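4.2 Open-day demonstration

The cup task was shown to visitors during the open day held at the Oninholm laboratory in December. The aim was to find out how the collection procedure described in Section 3 holds up when the operator is observed, interrupted and asked to explain each step. Earlier sessions had been run with the door closed and with operators who had already worked through the training set. For the open day the operator role was shared by Kedir Dinsa and Zewditu Yimer, who changed places at the end of each block. Tolera Endale kept the session log and handled all contact with visitors.

Paper cups were chosen for the demonstration on account of their low stiffness. A cup wall yields under a small closing force, and the error is visible from a distance, so an audience can judge a grasp without access to the recorded signals. Cups may start upright, inverted or on their side. The last case is the hardest of the three for new operators, who tend to close the fingers before the wrist is aligned with the axis of the cup.

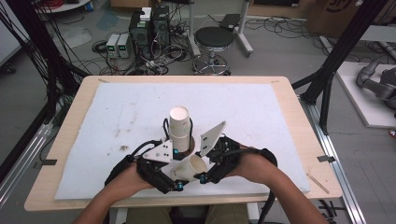 Figure 6. Bimanual cup handling with hand-held grippers.

Why were hand-held grippers used in place of a teleoperated arm? The hand-held version lets the operator feel contact forces directly and can be learned in one short session, which suited the open-day schedule.

All episodes were written in the Konix format and trimmed with the Nulomora tool. The trimming rule was the one used for the laboratory sessions: an episode starts at the first motion of either gripper and ends when both have been still for a fixed interval. Pauses caused by questions from the audience were marked by hand in the log and removed in a second pass. The open-day blocks contributed 244 episodes to the final set of 3517. A further 599 episodes in the final set come from the pilot phase and were not collected before an audience.
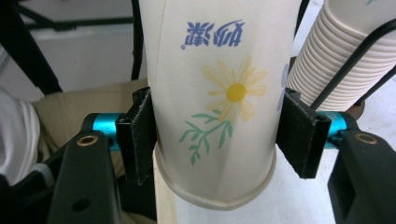

Episodes from the two operators were kept under separate labels so that differences in grasp height and closing speed could be examined later. Admasu and Mihăilă reviewed the labels independently and settled disagreements by viewing the wrist recordings together. Episodes in which a visitor spoke to the operator during a grasp were retained but flagged. We did not exclude them from training, as the Tefera baseline was trained without any such filter and the comparison in Section 5 requires matched conditions.

Two limitations apply. Visitors were free to choose the starting pose of the cup, so the distribution of poses is not uniform. The length of a block also depended on the size of the group present, and block length should therefore not be read as a measure of operator fatigue.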